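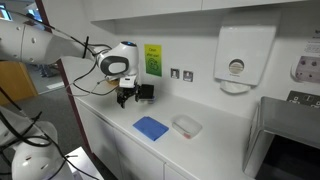
Counter in the shared workroom, Vekutlow.

Yupin Chuensuk tests adhesive labels at Srisuk, a small firm that supplies storage suppliers and food packers. Her main subject is residue: what stays on a container after the label comes off.

"Most complaints are filed as label failures," she says. "The label held. The customer wanted it to let go." 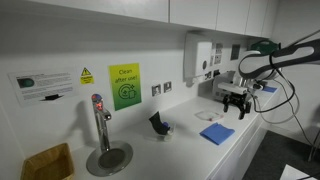 Wall notices and upper cabinets.

Her standard peel test uses two strips per surface, pulled at a fixed angle after four weeks in storage. A batch is nearly 500 strips. Glass gives steady results. Polypropylene does not, and she records the mold finish for each lot.
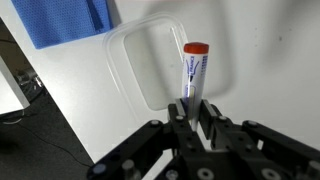
A white marker with a red-orange cap.

Chuensuk is cautious about solvents. "Citrus cleaners soften the glue and spread it. People then report a larger stain." She prefers low heat and a slow pull.

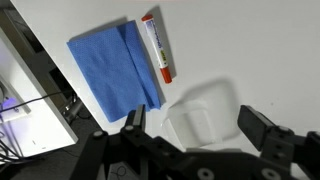

Blue cloth on a white tabletop.

Last changed: December

The next series compares two acrylic glues, sold as Plindik and Predbridge, on cold surfaces. Chuensuk expects the difference to be small. "If it is under the scatter of the test, I will report no difference."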